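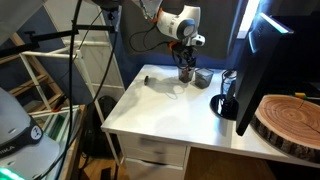
What is the best order for clearing a desk that other people also use? Start with the small loose stuff, then the containers, and leave the screen and cables for last.

OK, notebook entry, October, late afternoon. I finally got to the white desk by the wall, the one Na-rae and I have been sharing while the Barreto drawings get finished. I gave myself 90 minutes and used most of it on pens! My own fault, I test every single one on the back of an old Purbridge packing slip and then I get to doodling.

The dark see-through cup and the squarish box stay next to each other toward the back of the desktop. I like them there - I can reach both without getting up, and a quick look over the rim tells me what has crept in since last time. Cup for small bits, box for anything that doesn't fit the cup. Matilde wants labels on them. I say give it a week and see if people work it out (they won't, Matilde, I know).

The glass jar stays over by the monitor. I didn't sort it. Anoma says the stuff in there is hers and she'll go through it when the Skallden job is out the door, so please leave it alone.

What belongs in a shared pen holder? Only pens and markers that write, with their caps on, and nothing that needs a lid of its own.
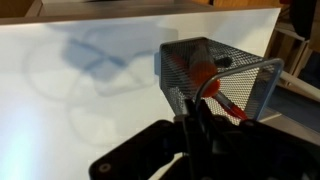

The mesh one is my favorite thing on the desk, I'll admit it. You can spot the orange marker right through the side, so no more tipping everything out to find it. The red pen goes in there too, for corrections on the Gretidis sheets. If you borrow it, bring it back, Ramiro!

Drawers: top one is for paper and tape. I haven't touched the lower one, and Pongsak has asked for it to hold his sample cards. Fine by me, but he can have up to 12 packs in there and then it gets hard to close - I tried that last spring and ended up on the floor with a ruler, fishing.

Still to do: wipe the top properly, get 2 more black markers from the supply shelf, find out who keeps leaving caps without pens. Na-rae, if you're in before me tomorrow, could you move the tape down from the shelf? I ran out of time.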